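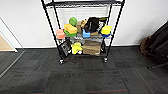 Wire shelving on casters, with coloured items on the middle shelf.

4. Setting up your loan and deposit ledger

Right, you've got Broment installed and you've made your first company file (that was section 3, go back if you skipped it). Now we get to the bit I like, which is telling the program what you owe the bank and what the bank owes you. I run the books for a small business with two loans and a savings account, so I'll use my own set-up as we go. Swap in your own names and figures.

Before you start, have these to hand:

Your latest loan statement, with the balance, the rate and the next payment date on it.
The original loan agreement, if you can find it.
A login for your bank that lets you download statements. View-only is fine.

4.1 Adding the bank

1. Open Accounts and choose New lender. Type the bank's name exactly as it appears on your statements. Mine is Bakov, and I once typed it with a stray space at the end and spent a whole evening wondering why nothing matched!

2. Pick a currency. You can't change this once there's a payment in the ledger.

3. Leave "Group by branch" switched off unless you really do deal with more than one branch.

4. Press Save. The bank should now show in the left-hand list with a grey dot beside it. Grey means no accounts yet.

4.2 Entering a loan

1. Click the bank, then Add loan. Give it a name you'll recognise in two years' time. I call mine "Van" and "Rweyemamu", the second one being the supplier we borrowed to pay.

2. Under Balance, enter what you still owe on your start date and not what you first borrowed. My start date is February 2, 2020, so I used the closing figure for that day.

3. Choose Fixed or Variable. If yours is fixed for a while and then goes variable, choose Fixed and fill in the end date. Broment will nag you a month before it runs out.

4. Enter the number of payments left. I had 184 on the longer loan, which was a gloomy moment.

5. Type in the monthly payment. Mine is 900. If the program turns the box amber, your payment and your rate don't agree, and nine times out of ten you've put the yearly rate in the monthly box (I still do it).

6. Press Preview and look at the first three lines against your statement. Small differences of pennies are normal – banks round at different points. Anything bigger, go back to step 3.

CAUTION: Don't press Post until the preview looks right. Posting writes every future payment into the ledger, and the only way back is to restore a backup. Make the backup first. It's under File, Back up now.

4.3 Fees and early repayment

Fees get a line of their own. Please don't lump them in with the interest, however tempting it is, or your year-end report will come out wrong and your accountant will be cross with you.

1. Open the loan and choose Charges.

2. Add each fee with its date. Arrangement fees go in once. For a yearly fee, tick Repeat and set the month; mine falls in July.

3. If your agreement has a penalty for paying early, enter it as a percentage under Exit terms. Leave the box blank if there isn't one. A zero is treated as "not checked yet" and you'll get a reminder every time you open the file.

NOTE: Hanne Kuusisto wrote in after the last version of this guide to point out that some lenders, Hutitz among them, take their fee out of the loan before you ever see the money. If that's you, enter the full loan as the balance and the fee as a charge on the same day. Thank you Hanne, I'd missed that completely.

4.4 Matching your statements

1. Download the statement from your bank as a CSV file.

2. In Broment, choose Import and pick the file. You'll see the first 10 rows. Check that the date column really is dates, with the day before the month.

3. Press Match. Green rows are matched, white rows need you to pick something from the list.

4. Work through the white rows from the top. I do up to 20 at a sitting and then go and put the kettle on.

5. When the list is all green, press Close period. A closed period can be reopened from the Tools menu with your admin password.

If a payment shows up twice, you've probably imported two statements with overlapping dates. Choose Undo import, download a fresh file starting the day after your last one, and run through these steps again from the top.

Savings accounts work in much the same way, only with fewer boxes, and they're in section 5.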